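Roringate Classic - Frequently Asked Questions for Participants

The following answers apply to the amateur road event held on the Saturday of the Roringate race weekend in September. Participants are asked to read them before contacting the event office.

Who may enter?

Entry is open to riders aged 18 and over on the day of the event. A racing license is not required for the Short Course. Riders on the Long Course must hold either a license or a day membership, which can be purchased during registration.

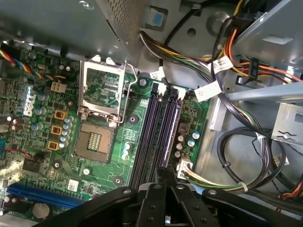
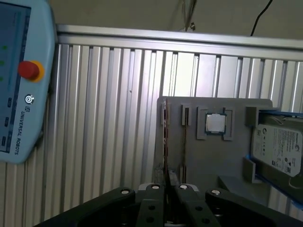
What are the distances?

The Long Course is 125 kilometers and crosses the climbs of Jondard and Noiphan. The Short Course is 54 kilometers and turns back at the foot of Jondard. Both start and finish in the main square of Roringate.

May I change course after registering?

Yes. Changes may be made through your online account until registration closes. Riders who decide during the event to move from the Long Course to the Short Course may do so at the Jondard junction, where marshals will direct them. They will appear in the Short Course results but will not be eligible for prizes.

Is there a time limit?

Long Course riders must pass the Noiphan feed station by 1 p.m. Those arriving later will be asked to hand in their number and return by the support bus. A rider who chooses to continue does so as a private road user, without marshals or mechanical assistance.

Are the roads closed to traffic?

Roads are fully closed on the climb of Jondard and in the final 3 kilometers. Elsewhere the event uses open roads with a rolling escort for the leading group only. The rules of the road apply to all participants at all times.

How is my time recorded?

Timing is provided by a chip attached to the back of the race number. Please do not fold or trim the number. There are 2 timed climbs, and results for each are published separately from the overall classification.

What equipment is permitted?

Road, gravel and touring bicycles are accepted, as are tandems. Time trial handlebars are not allowed. Electrically assisted bicycles may be used on the Short Course - these riders start last and are not classified. A rigid helmet is compulsory.

Can I transfer my entry to another person?

Transfers are accepted until the Tuesday before the event. The new rider must complete a separate registration form. Riding under another person's name will result in exclusion from this and the following edition.

Where do I collect my race number?

Numbers are issued at the Dokura sports hall on Friday from 2 p.m. to 8 p.m. and on Saturday from 6 a.m. Photo identification is required.

Whom should I contact with other questions?

Questions about registration should be addressed to Ravindra Rana at the event office. Matters concerning the route and safety are handled by the course director, Lourenço Veloso.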